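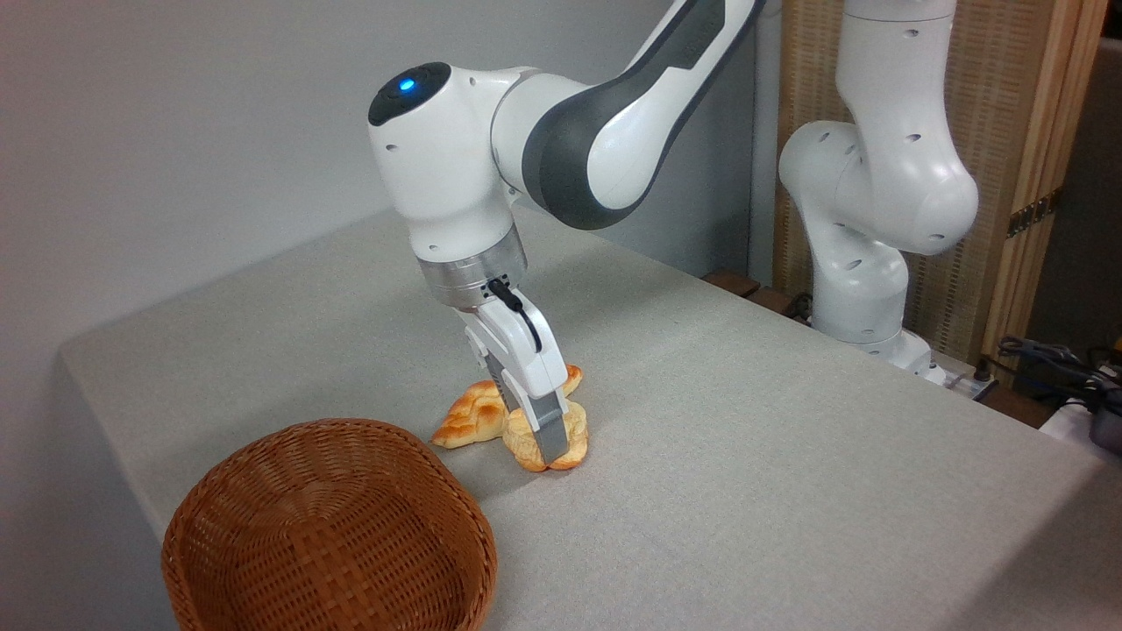

Brilstead baking club opens its doors to beginners

Brilstead's Thursday-night bakers have outgrown the church kitchen at last! The town's bread club moves into the old Sheehan building on Mill Lane in April, and for the first time it will run a beginners' course alongside the usual evening meetings.

The club started with a handful of neighbours swapping sourdough starter and now has 29 members, with a waiting list that has been growing since the autumn. The new kitchen has two deck ovens, a proper proving cupboard and enough bench space for everyone to knead at once (no more taking turns by the sink).

"I walked in and just grinned," said Urmila Sisodia, who will teach the first course. "We've been baking in batches for years and going home at eleven at night. Now we can get a whole class's loaves in together and still catch the last bus."

The course runs for six weeks and begins with a plain white tin loaf. Soft rolls come next, then plaits, rye and a sweet dough, and the last session is left open so that people can bring a family recipe and have a go at it with help on hand. Heiðrún Bach is coming along for the rye evening with the dark, slow-baked loaf she grew up eating, and anyone who tried it at the winter fair will know why the members are so pleased about that.

Money for the ovens came from last summer's cake stalls and a £1,000 grant from the town fund. Ebenezer Nyarko, who did most of the painting, said the walls had needed three coats and he would happily never see another roller, but that the place looked wonderful.

There are 20 places on the beginners' course, at £30 for the full six weeks with flour and yeast included. Bring an apron, a tea towel and something to carry your bread home in. Booking forms are at the library desk, and the club would love to hear from anyone with spare loaf tins, especially the small ones.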